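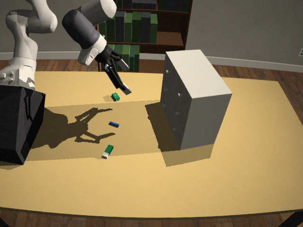
Search products, brands, advice Go

I bought the Endora standing desk in January, after my old desk started to lean to one side. I work from home as a translator and I sit too much, so my doctor told me to stand for part of the day. I compared many desks before I decided, and I want to write down my experience for people who are in the same position.

The desk came from Tandidach in two boxes. The heavy one has the frame and the motors, and the other one has the top. Please ask someone to help you on the stairs. I did it alone and my back was not happy the next day.

Assembly took me 90 minutes. The instructions have only drawings, and step 4 shows the crossbar from below, so I put it on the wrong way and had to start this step again. All the screws were in the bag, plus two extra. The hex key in the box is soft and its corners became round quickly. I used my own.
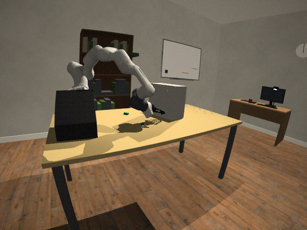 The height is what I like most. I am quite short, and with many desks the lowest position is still too high for my elbows when I sit. With the Endora I can put my feet flat on the floor and type with straight wrists. The motor is not silent, but it is quiet enough that I can move the desk during a call. It keeps three heights in memory. You must hold the button until the desk arrives, you cannot press once and let go. At first this annoyed me – now I think it is safer, as I have a cat who likes to sleep under there.

At sitting height the desk does not move at all. At standing height it shakes a little from front to back when I type fast. My monitor is on an arm, and this makes the shaking easier to see. When I put the monitor on its normal foot it was better. If you are tall and need the highest position, I would try it in a store first.

The surface is easy to clean, but it shows every fingerprint in the afternoon sun. One corner had a small chip when it arrived. I wrote to Tandidach on Sunday and they answered the next morning, which surprised me. They offered a new top or some money back, and I took the money because the chip is on the wall side.

I also looked at the Yeom, which costs less. I tried it in the showroom in Stistthorpe. The buttons felt cheap and the cable tray was only a net with hooks. The Endora has a real metal tray – it holds my power strip and two adapters, but not much more. On the other side, Yeom gives a longer warranty on the motor, so it depends on what is important for you.

After several months of daily use I have had one error message on the display. I held the down button until the desk reset itself, like the manual says, and it has not come back.

I give it 4 stars out of five. I would buy it again, but I would use my own tools from the beginning.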